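Gamanent Shelf Swap: your questions answered

What is the Shelf Swap?
A month of sorting out one set of shelves, a little every evening, alongside 300 other people who also can't find their scissors! It runs each March and it's free.

Do I have to get rid of my books?
Never! We love books here.

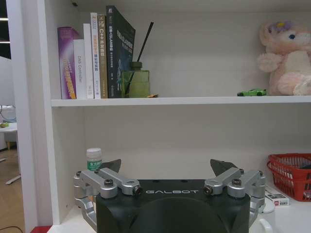
Sort by what you reach for, then by height if you like things neat. Mixed subjects are fine on one shelf. A C++ book can stand next to a big navy one about SLAM, and a purple spine at the end of the row cheers up all those white ones. Put the row at one side and let it stop where it stops.

How much empty space should I leave?
More than feels natural. Our Teketitz group (80 members and growing) tries for half a shelf, and most of them get there by the second Friday.

Can I keep toys and ornaments out?
Yes, please do!

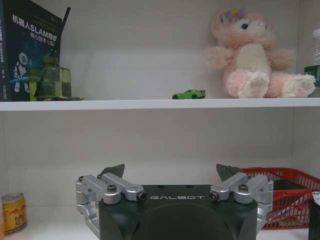
Small things get lost when they're crowded, so give each one some room. A tiny green sports car looks brilliant with bare white shelf near it, and a big pink bunny can sit further along with its feet stretched out to the front. Glass is lovely where it catches a bit of colour, like a green bottle in front of a blue cover.

What about pens, papers and odds and ends?
Baskets and pots, every time. Papers and notebooks go in a basket, pens go in a pot in front of it, and anything you can't name gets one week before you decide.

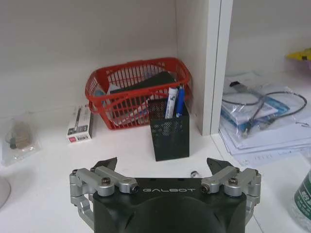
Red basket in the corner, black mesh pen holder in front

Do I need to buy anything?
No. Use what you've got first. The Asadi swap table has spare baskets if you run short.

Where can I show off my shelf?
On the Grillura board, which has 678 shelves on it already. We'd love to see yours, half finished or not!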